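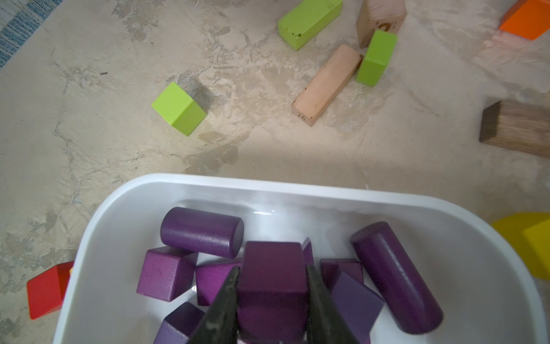 Codent wants to know why we don't script the sort and be done with it, given that the bin never leaves the mat and purple is easy to threshold. Fair question, and it came back on the review sheet this morning, so I'll answer it in the notebook where everybody can find it.

A script would get us purple blocks in a bin. The demos are supposed to get us a policy that still works when the blocks are touching, when the bin has been nudged, or when a prism is lying with its ridge up and a straight-down grasp slides off. We tried the scripted version in March on the Jumero arm and it did fine on cubes. It did badly on cylinders against a wall. Those are the cases I want people to show by hand.

Notebook, Tuesday, 9:40

Task: purple into the white bin, everything else stays on the floor. Handheld leader, one operator at a time. Wrist view only, overhead is off until the new mount is in.

Target for the set is 248 demos. Session block is 40, then swap operators.

Settings carried over from last time:
- gripper speed at 3 on the leader dial
- grip force unchanged
- start recording before the first reach, stop after the fingers are open and clear

I went back over last week's episodes before starting. Main problem is operators closing too early. They see the block between the fingers in the wrist view and squeeze, but the tips are still high, so they get the top corner and the block rotates. On replay it looks like a grasp and the label says success, because the block did end up in the bin. I don't want to teach that. From today, if the block turns in the fingers, redo it.

Second problem is dropping from too high. With few blocks in the bin it doesn't matter much. With a heap in there the block bounces off and can end up over the rim. Lower until the fingertips are below the rim, then open.

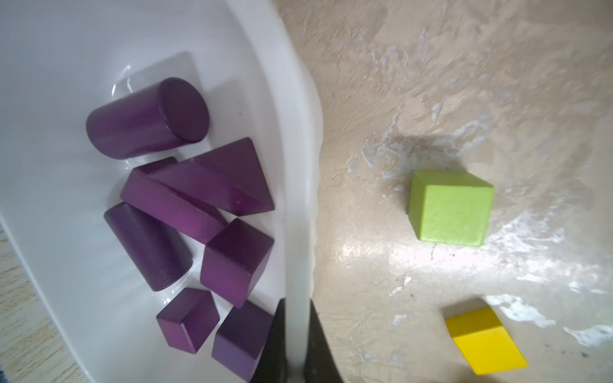 The rim is also where we lose time. Operators coming in from the right tend to swing wide to clear it and then come back, and the path ends up with a hook in it. Lift first, then go across. Femar's notes for the leader say the same thing, in the section on container tasks, and I'd skipped that section.

11:15

Dropped 5 episodes from the first block. Two were early closes, two had the operator's pause in the middle (long enough that the trim script cuts the file in half), one I stopped by mistake. The pause thing needs a rule. If you have to stop and think, finish the motion or throw the episode away. Don't hold still over the bin.

Some discussion at the bench about whether to place blocks neatly or let them fall as they come. I said let them fall. Neat placement makes every episode longer and the layout at the end isn't scored.

Order of picking: we had been leaving it open. Looking at the Güneş set, which was collected with no fixed order, the policy trained on it dithers when two targets are at the same distance. It starts for one and drifts to the other. I'd like to try nearest to the bin first for half of our set and free choice for the other half, and compare. Write N or F in the episode tag. If you forget the tag, it goes in as F. 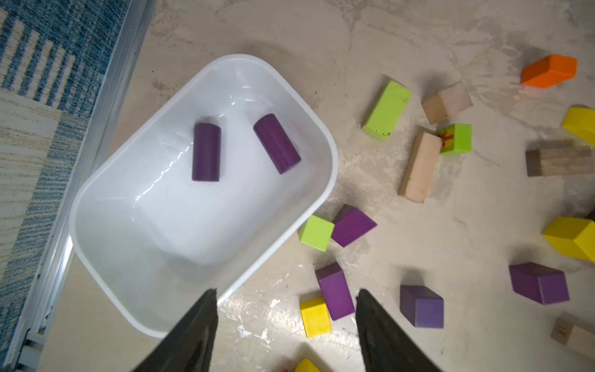 Shades are going to be a nuisance. Our purples aren't all the same paint, and some of them lean blue in this light. The operators don't hesitate over them so the demos are clean, but I expect the first checkpoint to miss the bluer ones. No relabeling for now. See what it does.

Resets: scatter by hand, no stacking, spread the purples out. Don't set them down in the same places every time — I caught myself doing it all through the first block. Turn the bin a little between episodes too. Leave it on the mat.

14:30

Second block finished. Fewer early closes. The latency on the leader is worse after lunch, same as last week, and restarting the bridge clears it. Still don't know the cause. I've left the log running.

To do:
- rule about pauses onto the sheet by the leader
- check tags on both blocks before upload
- ask Jumero for the spare fingertip set
- overhead mount
- send the hook-path episodes to Codent with this page

5 min read

Get new notebook entries by email. You can unsubscribe at any time.

Contact | Back to top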